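# The shelf project, month two
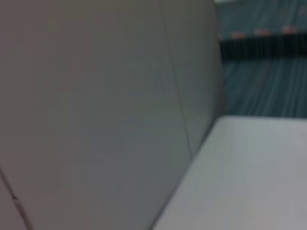 *Photo: Halima Nzioka*

I had a plan in January. The plan was to clear every flat surface in the house, one per weekend, and to be finished before I lost interest. I have now cleared two.

The trouble with a flat white surface is that it's an invitation. Ours invited the mail, then the batteries that might be dead, then the little bag of screws that came with the Lisik bookcase and were left over once the Lisik bookcase was standing. I've never found out where those screws belong. The bookcase leans a little toward the window, so I have a theory.

My method, if you can call it that, came from Donal Cronin, who moved apartments last fall and talks about it the way other people talk about their military service. Everything comes off. You wipe. Then you put back only what you'd go and buy again tomorrow. I took everything off and wiped, and I have to report that I would not go out tomorrow to buy a ceramic duck, a phone charger for a phone I sold, or 16 takeout menus, four of them from places that have closed.

The duck went back anyway. It was a gift from Osamu Honda and he visits.

What came next was the streaks. I wiped the thing down with the Bandeler spray I keep under the sink, stepped back, and saw every stroke of my own arm going up and down. So I did it again with a dry cloth, then with vinegar, then with an old T-shirt, which everyone swears by. Depending on the light, the streaks were either gone or worse. Halima says no normal person looks at a surface from that angle. She says this while looking at it from that angle.

I also read a whole forum thread on white finishes, some 222 replies long, in which grown adults fell out over paper towels. One man had been warned twice by the moderator. I sided with him, for what it's worth.

As for all the stuff that came off, it's in a box. The box used to hold Findus frozen peas and I got it from the store on the corner, so the hallway now has a pea box in it, full of things I wouldn't buy again. I'm told the next step is to take it somewhere. Katsuhiko Sakai down the street offered to go through it first, and I said yes, and he came by and added a lamp.

Next up is the top of the dresser, which I've been putting off. There's a layer of receipts on it that I believe is load-bearing. There's also a jar of coins I've been promising to count for years, and I did finally count the pennies: 975, or enough to buy one mediocre sandwich if the person behind the counter is very patient.

The duck has already been moved to the dresser, by the way. I needed somewhere to put it while I wiped again.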